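The wrist that forgot where it was

I have been itching to write this one up for weeks, and now that the fix has held through 36 clean runs I feel I'm allowed to! If you only come here for the wiring posts, hang on, there is a cable in this one too.

Some background for new readers. Our humanoid is called Onda, and her job this winter is filing. There's an office cabinet, there are box files, and she has to take a file off the shelf, put one back, close up and walk away. It sounds dull and I love it. Box files are wonderful test objects because they're big, they're slippery on the outside, and the weight moves around depending on what's inside. The cabinet door swings, the shelf is low, and a robot has to lean over her own feet to see any of it.

In December we had her doing it nicely. Then one afternoon, around run 34 of the day's plan, she lifted a file, got it most of the way up, and her left hand simply let go. No jerk, no warning tone, nothing on the operator screen. The file came down on its corner and bounced off the carpet onto Rekha Mudaliar's shoe. It was empty, thank goodness. Rekha (who runs our test sessions and has the reflexes of a goalkeeper) hit the stop before I'd even looked up from the logs.

First theory, mine: grip force. The plastic is smooth, so the fingers slipped. I was very sure of this and spent a whole evening on it. I raised the holding force, wrote a nice little message to everyone, and the next morning she dropped another one after 3 lifts. So much for that.

Second theory, from Graziella Dal Bello: the hand wasn't slipping at all, it was opening. She had gone through the joint log line by line and found that the finger position readings froze for 400 milliseconds just before each drop. When they came back, the hand controller treated it as a fresh start, and what does our hand do on a fresh start? It goes to its home pose. Home pose is open. Oh, I groaned when she showed me that. I wrote that startup routine!

So the question became why the readings froze, and that's the part I enjoyed most. It only happened on high lifts. Waist height, fine all day long. Arm up and wrist rolled, and sooner or later the line went quiet. We put Onda back in front of the cabinet and took her through the lift in slow steps, stopping at each one so we could look at how the wrist cables were lying.
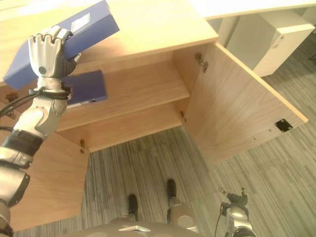
Left hand up with one of the blue files, the other one still on the shelf. Keep an eye on the cable loops at the wrist.

With the arm in this sort of position I could wiggle one of the cables (robot stopped, Rekha holding the stop button, me wearing the helmet, yes Mum) and watch the readings drop out on Graziella's laptop. One tiny tug and the line was gone. Let go, and it was back. I can't tell you how happy a repeatable fault makes me. I did a small dance.

The connector's latch hadn't fully seated. It had been pushed home far enough to pass every check we do with the arm hanging down, and the bend in a high lift pulled on it just enough to break contact for a moment. My guess is that it went back together that way when we swapped the hand in the autumn, and I was the one holding the screwdriver that day, so there's no point looking for anyone else.

What we changed:

The connector is reseated, with a clamp behind it so the loop can't pull directly on the plug. The Virnetti clip we had in the drawer fits as if it was made for the job.

The hand no longer goes home by itself after a dropout. It holds its last commanded position, the arm stops, and the operator gets a loud and very ugly noise. Opening the fingers now takes a person pressing a button.

The wrist check before each session is done with the arm raised and rolled both ways. It adds a couple of minutes and I've stopped grumbling about it.

And we have a keep-out line on the floor. An empty file on a shoe is a funny story. A full one from shoulder height would hurt, and until that afternoon we had all got far too comfortable standing close while she worked. I'm still a bit cross with myself about that. The old rule said "stand clear during walking" and said nothing about lifting.

One thing I haven't settled is how long the hand should hold on after it loses contact. Graziella says forever, until someone comes. I worry about the motors heating up if the lift stalls halfway with something heavy in it. If you've dealt with this on your own hands or grippers, please write to me, I'd love to compare notes! Next month: doors, and why the hinge side is winning.

14 comments | 9 shares

Contact | © Onda bench notes | Back to top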